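Costis two-handed chore kit, reviewed after a summer of trying to hand off the small jobs

I should say at the start that I wanted to love this one. My sister runs a small guest house, I help with the front rooms when she is short of people, and between us we have spent a good many evenings wondering when a machine will finally take over the dusting and the straightening. So when the Costis kit came up for a trial in August, I signed us up before she had time to object.

The kit is a pair of hand-held grippers, a chest harness and a software plan. You wear the harness, you do your ordinary chores with the grippers in place of your fingers, and the recordings go off to train an arm that is supposed to do the same chores later. Setup took me 18 minutes with the printed guide, and I am slow with printed guides.

Now, the jobs I cared about were the dull ones. Pick up a light plastic thing, hold it upright, put it back where it belongs, and leave the flowers next to it alone. It sounds like nothing until you try it with two pads and no fingertips.
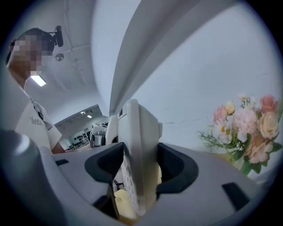
The pads themselves are the best part of the kit. They have a nice rubbery give, and I stopped worrying about scratching things by the second morning. What I missed was any feeling in them. With my own hand I know when something is about to slip, and here I had to watch for it, so I squeezed too hard and tired out my forearms. My sister, who has stronger hands than I do, had no complaint at all on that score.

Beat Fankhauser, who answers the support line on Thursday afternoons and was very patient with me, suggested shorter sessions. I went down to 12 minutes at a stretch and that helped a lot. He also told me to slow down near anything with a cord, and he was right - cords are the real test. A telephone on a table is easy to lift and a nuisance to put back tidily.
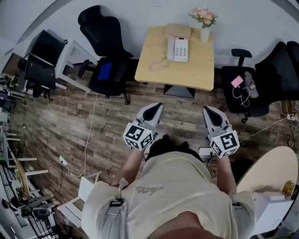 Both grippers up, with the desk phone and the vase on the table ahead.

As for the arm at the other end, well, it is learning. On our trial tasks it could fetch and set down a plain box nicely, and it wiped a counter better than my nephew does. It knocked the telephone handset off its rest twice. It never folded a cloth I would put in front of a guest, and it took so long over a bed runner that my sister went and made the coffee.

I had the Clarneveo set on loan last year, and the Costis is kinder on the shoulders, though the Clarneveo straps were quicker to adjust. If you like tinkering and have patience to spare, I think you would enjoy this a great deal! If you need the rooms done by noon, keep your dust cloth handy for now. Two stars for housework as it stands, and I would gladly try the next version.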